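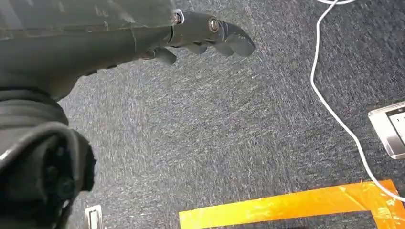
Print | E-mail

3 min read

Section 2: Checking the hand before you record

I rewrote this part on May 8, 2019, after Jae-hoon Heo followed my old steps to the letter and got 13 useless trials (sorry, Jae-hoon!). Our result in the Briem study depends on every reach starting from the same pose, so go slowly the first few times.

1. Start Skutalance and load the rest pose. Let the arm stop completely.

2. Open the wrist view. You want the fingers and some clear floor in it – if all you get is wrist housing, load the pose again.

3. Look at the fabric sleeve on the arm. Smooth it back if it's creeping toward the fingers.

4. Run the slow open and close 11 times. I know, it's dull, but the finger readings drift on the first few and we throw those out anyway.

5. Type the trial name and press Record.

Caution: Keep your own hands away from the finger joints during step 4. They pinch!

Note: Don't tighten the pivot bolts between trials. Ese Bashir and I lost most of April to that one – a small turn changed the grip curve and we thought we'd found something new.

6. After trial 19, save and go back to step 1. Longer runs gave us messier starts, and I still don't know why.

We use cookies to remember your settings. Accept | Manage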